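In praise of the small swimming pool

Mar 25, 2023

My nearest pool is the old one in Brernodbridge, and I have been going there since January, when a sore knee put an end to my running. It has four lanes, a clock that runs slow and a drinks machine that takes only coins, and I have become terribly fond of it.

The council would like us all to use the new centre at Hanholm instead. I went along to try it, because it seemed only fair, and it is a very good pool indeed. But it is 11 miles away, and the bus takes you round by MacDonald Road and every farm gate after that.
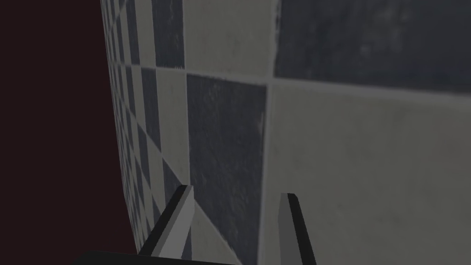
What bothers me is how we talk about these places. The report gave us 143 swimmers on an ordinary weekday, set against 300 at Hanholm, and that was more or less the end of the argument. Well, of course the bigger pool has more people in it! I should be worried if it hadn't. Numbers like those leave out the toddlers' class, and the chat in the foyer afterwards — which for some of the older swimmers is the longest conversation of the day.

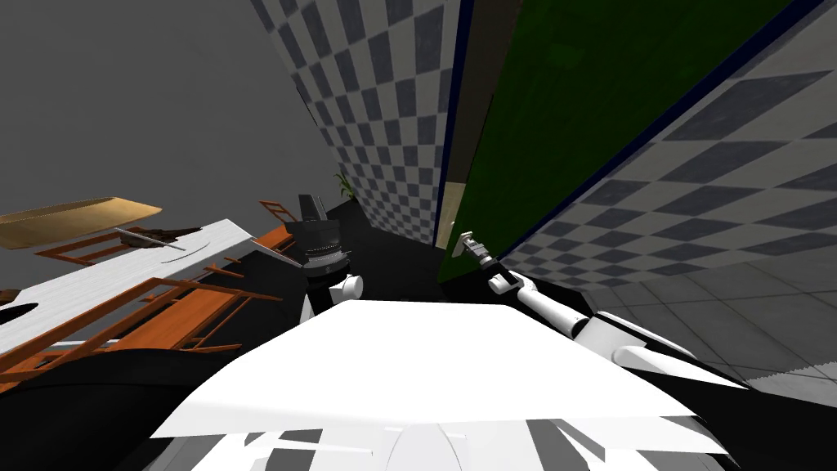 My neighbour Zachary Lemieux learned to swim at Brernodbridge at the age of sixty-six, having been frightened of water all his life. He walked there, because he could, and he tells me he would never have got on a bus to do it. I believe him.

So I have signed the petition, along with 400 others, and I would gently ask you to do the same. There are copies at the front desk and in the library on Bratell Street, and the next council meeting is open to anyone who would like to come and listen.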